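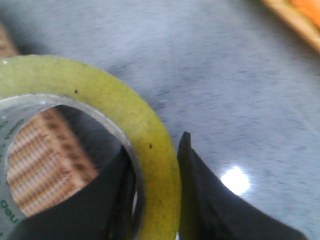 The Great Parcel Swap, and what we learned from it

Regular readers will remember that in October we announced, with more confidence than the facts supported, that the Mittal Street book exchange would be going postal. The idea was simple. Members who had moved away, or who could no longer manage the hill, would send a book to another member and get one back. You would not choose the book. You would not know who had chosen it for you. Rekha Lodhi said it would be like a blind date but with less washing up, and that was the whole of the planning meeting.

We had hoped for a dozen or so takers. We got 33, one of whom lives in a lighthouse keeper's cottage and had to be sent a separate sheet of instructions, and one of whom had died, though his widow said he would have been very keen and took his place. She got a history of canals and has asked for more of the same.

The first thing we learned is that people who love books cannot wrap them. Books arrived in cereal boxes, in a pillowcase, in a padded envelope that had already been to Portugal. One came in so much tape that the reader at the other end had to go in through the side with a bread knife and now owns a novel with a notch in it. She says the notch falls at a good point in the story.
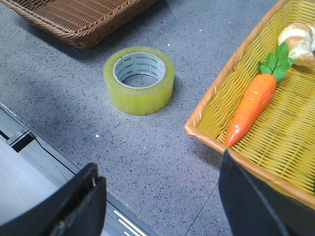 The second thing is that postage is worked out by people who have never met a Russian novel. A slim book of poems will go through the slot at the post office for the price of a bun. Anything with a family tree at the front will not. Our heaviest was a life of somebody's great-uncle, 684 pages before you reach the notes, sent by a member who described it on the form as "a light read". It cost more to send than it had to buy, and the man who received it has since written to say he is up to the great-uncle's schooldays and does not expect to be back in touch before summer.

Then there was the matter of Aver. For those outside the group, Aver is the village at the far end of the bus route, and the Aver readers have run their own exchange for years. They have a card index. They have a rubber stamp. When they heard what we were up to they asked, very politely, whether we had thought about what happens if two people send each other the same book. We had not. It happened within a fortnight. Both copies were the same edition, both had tea on the cover, and both members have said they prefer the new one.

What people wrote inside the books turned out to be the best part. We had asked for a short note and left it at that. Some gave us a line. Some gave us both sides of the paper and carried on up the margins of chapter one. There was a recipe for marmalade tucked into a thriller, at the page where the vicar is found. There was a warning, in pencil, not to get fond of the dog. Rekha has kept a list of her favourites and will read them out at the spring supper, whether or not she is asked.

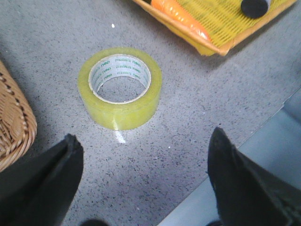

A few complaints, as is only fair. The member in Stakness feels that a guide to keeping bees on a flat roof was no use to him, as he has neither the bees nor the roof. Someone was sent the second volume of a set of three and would like to know how it starts. And a reader who wishes to remain unnamed has returned her book with the last chapter corrected in green ink. We have read the new ending and, between ourselves, it is an improvement - the wedding is gone and the train is on time.

Money, briefly. The swap was meant to pay for itself and came quite close. The shortfall was met from the jar by the kettle, which is why there are no biscuits.

We will do it all again, and the form for the next round goes out in March 2026. You may now tick a box for "nothing too sad" and another for "nothing over 1000 pages", a figure we arrived at after a long talk with our postman. Please write your address so that somebody else can read it. Last time a very nice book about moths went to a carpet shop, and the carpet shop has kept it.
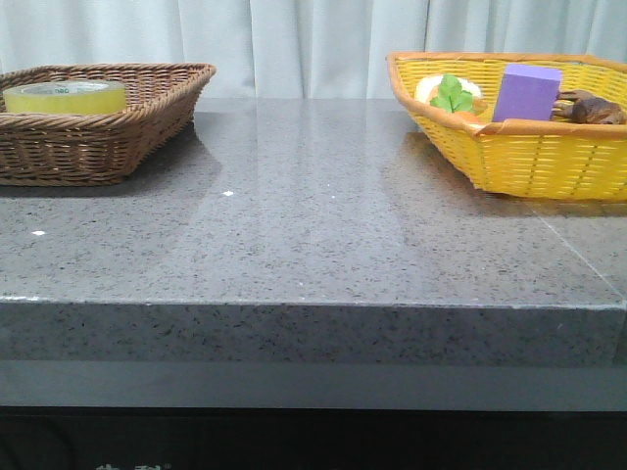
Dates and odds and ends

The spring supper is in the back room at the Zerkero as usual, with soup first and readings after. Bring a bowl. The room has 2 long tables and whoever gets there early should take the one that doesn't rock.

The shelf by the door is full again. Cookery and crime are welcome, but we cannot take any more atlases, however handsome, and that includes the one left on the step overnight.

Lost: a reading glass in a red case, last seen between poetry and gardening. Found: a single glove, left hand, in a book on knitting.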